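Lagman (robot arm)

Lagman is a home-built robot arm designed for opening and closing household furniture, chiefly drawers and cupboard doors. It was begun by Dinesh Kanagaratnam in a spare bedroom and later moved to the Stiltstead shared workshop, where Bindu Gounder and Ramil Sison took over the wiring and the control software. The design files are free to download and carry no restriction on use.

Design

The arm has six joints and is clamped to a bench by its base plate. Its gripper closes two wide black fingers in parallel. Both fingers can be removed with a screwdriver, and worn ones are replaced as a pair. A small camera at the wrist looks forward along the fingers, so that the controller sees the handle and the gripper together during the approach. There is no force sensor. Load is estimated from motor current, a method that works well for slow pulls and poorly for sudden stops.

Drawer rig

Most of the development work has been done on a single drawer of pale wood, fitted with a black bar handle and a black metal slide. Small toy foods are used as loads and obstacles. A run is scored on how far the drawer travels and on whether the handle is released cleanly — partial openings are logged separately.

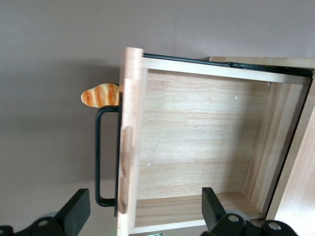 Banafsheh Arabzadeh objected on the project's discussion page that one drawer says little about furniture in general, as a runner with a stiff spot or a loose front panel would defeat a controller tuned on smooth travel. The maintainers accepted the point and added a second rig, with adjustable drag, in November.

Control software

The controller, named Ultomby, is trained on recorded runs in which a person guides the arm by hand. The first set held 1,000 runs and the second 2,000. Pulls are limited to a speed of 80 millimetres per second. If the motor current passes a set limit, the arm stops, opens its fingers and backs away along its last path.

See also

Bruvex (motor driver board)
Parallel gripper
Shared workshop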